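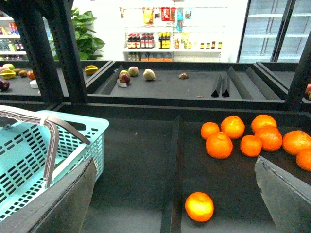

4.2 Lose Ware, Stückpreis und die Frage der Menge

Die Annahme, unverpackt angebotenes Obst führe zu kleineren und bedarfsgerechteren Einkäufen, gehört zu den am häufigsten wiederholten Sätzen der Literatur über Lebensmittelabfälle im Haushalt. Empirisch steht sie auf schwächeren Füßen, als ihre Verbreitung vermuten lässt. Die meisten Arbeiten stützen sich auf Selbstauskünfte, und wer nach dem Einkauf gefragt wird, ob er nur das Nötige gekauft habe, wird selten mit Nein antworten. Unsere eigenen Daten aus Ulness und Tarkard erlauben zumindest einen Vergleich auf der Ebene der Kassenbons, auch wenn sie über den Verbleib der Ware in der Küche nichts aussagen.

Ausgewertet wurden 319 Einkäufe mit mindestens einer losen Obstsorte. Davon entfielen 233 auf Ulness, der Rest auf Tarkard. Die ungleiche Verteilung geht auf die längeren Öffnungszeiten in Ulness zurück und wurde nachträglich nicht gewichtet. Wir halten das für vertretbar, räumen aber ein, dass Aussagen über Tarkard entsprechend vorsichtig zu lesen sind.

Auffällig ist zunächst, wie wenig die Abrechnungsart ausmacht. Zwischen Stückpreis und Kilopreis fanden wir bei Mandarinen keinen Unterschied in der gekauften Menge, der über die übliche Streuung hinausginge. Das widerspricht der Darstellung des Anbieters Prikix, der seine Preisauszeichnung ausdrücklich mit dem Argument der Abfallvermeidung bewirbt. Die dort zitierte Auswertung nennt weder Stichprobe noch Zeitraum und wurde uns auch auf Anfrage nicht zugänglich gemacht. Solange das so bleibt, sollte sie nicht als Beleg herangezogen werden.

Schwieriger zu beurteilen ist der Einfluss der Auslage. In der Handelspraxis gilt die volle Kiste als verkaufsfördernd, die halb leere als Makel. Für die umgekehrte Vermutung, eine sparsam bestückte Auslage senke die Kaufmenge, wird gern die Fallstudie Te Moana angeführt. Sie umfasst allerdings nur 28 Beobachtungstage in einem einzigen Geschäft, und während dieser Zeit wurde auch der Preis verändert. Welcher der beiden Faktoren gewirkt hat, lässt sich daraus nicht ableiten. Die Autoren deuten dies in einer Fußnote an, ziehen im Schlussteil aber keine Konsequenz daraus.

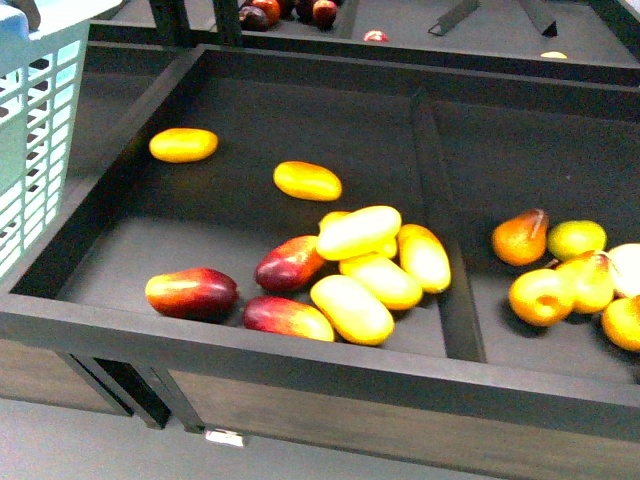 Abb. 3: Lose Auslage mit länglichen, mangoähnlichen Früchten; Fach durch einen schmalen Steg abgeteilt.

Hinzu kommt ein Problem der Messung. Der Füllgrad einer Auslage ist keine feste Größe. Dieselbe Anzahl Früchte wirkt verstreut reichlicher oder spärlicher als zusammengeschoben, je nach Fläche, Blickwinkel und Untergrund (vgl. Abb. 3). In der Literatur wird der Füllgrad dennoch meist von einer einzelnen Person geschätzt und dann mit einer Nachkommastelle berichtet. Wir haben einen Teil unserer Aufnahmen zweimal kodieren lassen. In rund 39 Prozent der Fälle wichen die beiden Einstufungen um mindestens eine Kategorie voneinander ab. Mit einer solchen Übereinstimmung lässt sich kein Effekt von der Größe begründen, wie ihn Te Moana behauptet.

Wir haben deshalb darauf verzichtet, den Füllgrad in das Regressionsmodell in Abschnitt 5 aufzunehmen. Enthalten sind dort nur Merkmale, die sich am Kassenbon oder am Preisschild eindeutig ablesen lassen: Sorte, Abrechnungsart, Preis und Gesamtwert des Einkaufs. Das Modell wird dadurch ärmer, und es kann einen Einfluss der Präsentation weder bestätigen noch ausschließen.

Offen bleibt schließlich, ob die gekaufte Menge überhaupt ein brauchbarer Stellvertreter für spätere Abfälle ist. Ein großer Haushalt kann viel kaufen und wenig wegwerfen. Da die Haushaltsgröße auf dem Bon nicht erscheint, müsste sie gesondert erhoben werden, mit allen bekannten Ausfällen. Bis entsprechende Daten vorliegen, betrachten wir die Gleichsetzung von loser Ware und geringerem Abfall als ungeprüfte Hypothese.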